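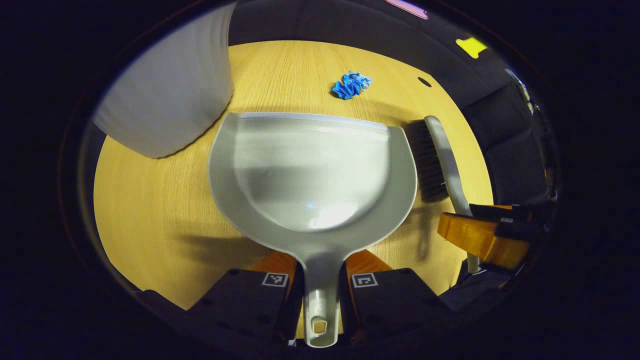

Clem Tipoki would have it that a dustpan is only as good as its front edge, and that everything behind the lip is there to stop the dust falling off again. It is a fair starting point for an article on one of the most useful pairs of objects in the house!

Dustpan and brush

A dustpan and brush is a hand tool in two parts, used for collecting crumbs, dust, hair, broken crockery and other small dry waste from floors, tables and worktops. The pan is a shallow scoop with a straight front lip, raised sides and a handle. The brush is held in the other hand and sweeps the waste over the lip and into the pan. The pair is known in many homes simply as "the dustpan", brush included.

The pan

Most household pans are now moulded in plastic, though pressed steel and enamelled pans are still made and have very loyal owners. A plain light grey plastic pan, with a curved scoop narrowing into a long handle, is about as simple as the design gets, and it works beautifully. The smooth inside lets dust slide out when the pan is tipped over a bin, and the rim keeps it from spilling off the sides on the way there.

The lip deserves more attention than it usually gets. It has to lie flat along its whole length, and a pan with a warped or chipped edge leaves behind the well-known line of fine dust, which shifts back a little each time the pan is moved and never quite goes away. Some pans have a strip of soft rubber along the front to close the gap. It helps a great deal on tiles and uneven boards, less so on carpet, and it does wear – a rubber strip that has gone wavy is worse than none at all.

Many handles have a hole near the end so that the pan can be hung from a hook or nail. Hanging keeps weight off the lip and is the best way to store any pan, plastic or metal.

The brush

Hand brushes vary far more than pans do. Soft bristles pick up flour and fine dust, and stiff ones shift grit, dried mud and sawdust. Black bristles are common and hide the dirt, for better or worse. The bristles may be natural hair, plant fibre or nylon, and they are usually set closely so that small bits do not slip through. A curved handle lifts the knuckles clear of the surface, a small kindness that anyone who has swept under a radiator will appreciate.

Brushes should be stored hanging up or lying with the bristles free. A brush left standing on its bristles takes a bend, and a bent brush flicks dust sideways. Some sets clip together, with the brush held inside the pan, and these are handy in small cupboards.

Use on tables

Although it is thought of as a floor tool, the dustpan has a long second life at table height. A set kept only for tables and worktops is a real pleasure to own: pencil shavings, bread crumbs, snipped thread and scraps of paper all go in one sweep. Larger pieces such as crumpled wrapping are easier to lift in by hand first, as they tend to roll ahead of the bristles and carry the crumbs with them. The floor set should not be used where food is prepared.

On a round table the usual method is to work from the rim towards the middle, with short strokes, and to lay the pan flat on the surface. Holding the pan below the edge and sweeping outwards is quicker, but on a curved edge a straight lip touches at only one point and a good deal ends up on the floor.

Cleaning and care

Plastic pans can be washed in warm soapy water and dried with a cloth. Brushes are combed out first, then rinsed and left to dry with the bristles down. Synthetic bristles stand up to this well, natural hair rather less so.

Collections

Brodie Hoani's collection at Wistuvcombe holds 200 pans and brushes, most of them ordinary household pieces. It is open to visitors in November, and handling is encouraged. Two of the pans, both enamelled, came from a hardware shop in Dunstan and still hang on their original nails.

See also: Broom; Crumb tray; Carpet sweeper; Hearth brush

Last edited 3 December 2018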